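Notes 8 - Teleop demos, wrist view

Clotilde Huet, robot learning lab section. February version, replaces the old one (ignore the page numbers in the old one)

Last time: kinesthetic teaching, ie. grab the arm and move it. Good for feel, bad for cameras, your hands end up in every picture. Today remote control, in the Stona simulator first, then the real arm in Curnley lab.

Terms
Demonstration = one full run, start pose to end pose. Observations + actions, same clock.
Action = change in gripper pose plus open/close. Not joint angles! Lots of people lost points on this.
Episode = same thing as demonstration for us. The Yordanov reader uses "trajectory", same again.

What the operator sees
You drive from the wrist view. No outside view for the first set. Depth is hard to judge, so approach slow, stop, correct, go again. Short pauses are fine, long ones teach the policy to sit still. Trim them before you hand in.
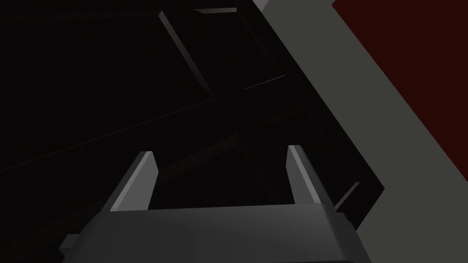
Fig. 1. Simulated wrist view, gripper open, nothing between the fingers.

Look how little contrast there is past the fingertips in Fig. 1. Black on near-black, a few faint edges. If you can't tell where a surface is, the policy probaly can't either. Question to think about - would you brighten the lights, add a second view, or randomize lighting over all demos? Argue for one. Half a page.

Recording
Log in to Zolomlow, load the task, reset. Check gripper is open before you hit record. Rate is 14 steps per second, don't change it. Cap is 600 steps per episode, after that it stops by itself and the run is thrown out.
Each pair hands in 60 good demos. Failed runs go in a seperate folder, keep them, we use them next week for the filtering part.
Vary the start pose. Up to 8 cm off nominal is plenty.
Swap operators halfway - two people drive differently and you will see it in the action plots.

Common trouble
Jerky actions: scale too high, turn it down.
Fingers close early: operator guessing depth, see above.
Open/close one step late in the log: known bug, shift the column by one.

Reading: Yordanov reader, chapter on behavior cloning, skip the proofs. Bring plots.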